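Filed under: Robots, Work notes | 3 comments

We finished the first batch of laundry examples in March, so I want to write down how it went while I still remember the details. I've had a few emails asking what the job is like day to day. It is mostly towels.

The project is called Eltamus. The short version is that we drive a humanoid by hand through household chores, record everything, and a model learns from the recordings. I do about half of the driving and Bence Kocsis does the other half. Tímea Pap looks after the data and decides what gets kept. She is stricter than I would be, and after seeing what the first model did with my early recordings I stopped arguing with her.

The target for the batch was 100 good examples of one task: take a towel out of the washing machine and put it in the basket. Good means the whole thing in one go, with no dropped towel and no long pause while the driver thinks. We threw out 35 on the way there. Most of those were pauses. You get the towel halfway out, you aren't sure which hand should move next, and you stand there for four seconds working it out. A person watching wouldn't care. The model does care, and it learns to stand there too. We had a version in the winter that would reach for the door and then just stop, very politely, until somebody shut it off.

So now we plan the whole motion before starting. I say it out loud, which Bence finds annoying. Door, reach, pull, second hand, turn, basket. If I can't say it I don't press record.

The second hand took the longest to sort out. At first I was doing everything with the right and bringing the left in only when the towel started to slip. Bence was doing the opposite, and grabbing much earlier. When Tímea trained on both of us together the model couldn't make up its mind and did a sort of half reach with each arm. She asked us to agree on one way. We picked his, mainly for the early grab, and I had to redo 16 of mine. That was most of an afternoon and I was not cheerful about it.

She did not want us to be identical in everything, though. This is the part I find hard to explain to people. The order of the hands should stay the same, but where the towel starts should be different every time. Same with how it's bunched, how far the door is open and where the robot is standing. If every recording begins with the towel in a tidy lump at the front of the drum, the model only knows about tidy lumps. So between takes one of us goes over and stuffs the towel back in some new way. We started out trying to be random and found that we weren't. Bence always pushed it to the back left. I always folded it once, I don't know why, probably habit from home. Tímea wrote up a list of 16 starting positions and we worked through that, shuffled, and it went better.

Cloth is slow work compared to what we did last year, which was cups and boxes. A box is the same box when you pick it up. A towel changes shape the moment you touch it, and the fingers can't tell you much about how well you have it. I drive with gloves and a headset, and all I get is the view from the robot's head, looking down at its own arms and feet. You learn to judge a grip by how the fabric hangs. If the part between the hands goes straight when you pull gently, you probably have it. If it keeps sagging, one hand has only got a fold and will lose it on the turn.
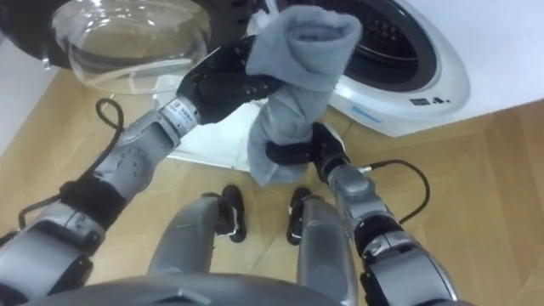 The other thing you learn is to keep track of the door. When you're looking almost straight down, the glass is off to one side and easy to forget. I bumped it with an elbow more than once in the first week. Nothing broke, but a bump moves the door, and then the rest of the recording has the door in a place that makes no sense for what the arms are doing. Those went in the bin as well.

We log a few things by hand after each take. Who was driving, which starting position, keep or toss, and a line of notes. I thought the notes were a waste of time. Then a week later Tímea wanted every take where the towel had been handed from one hand to the other twice, and the only way to find them was my line saying "passed it back, sorry." So I write better notes now.

Next is the same task with two towels in the drum, then a pillowcase. Bence wants to try socks and I've asked him to wait. We also need a different washing machine at some point, because everything so far has been with the same one and we all know what the model will do when it meets another. Tímea has found a used top loader, which I think is a bit unfair, but she says it can sit in storage until the fall.

A reader asked in the comments last time whether you can do this work for a full day. I can't. Two hours in the headset, then a long break, then maybe one more hour. After that my hands get sloppy and it all shows up in the recordings.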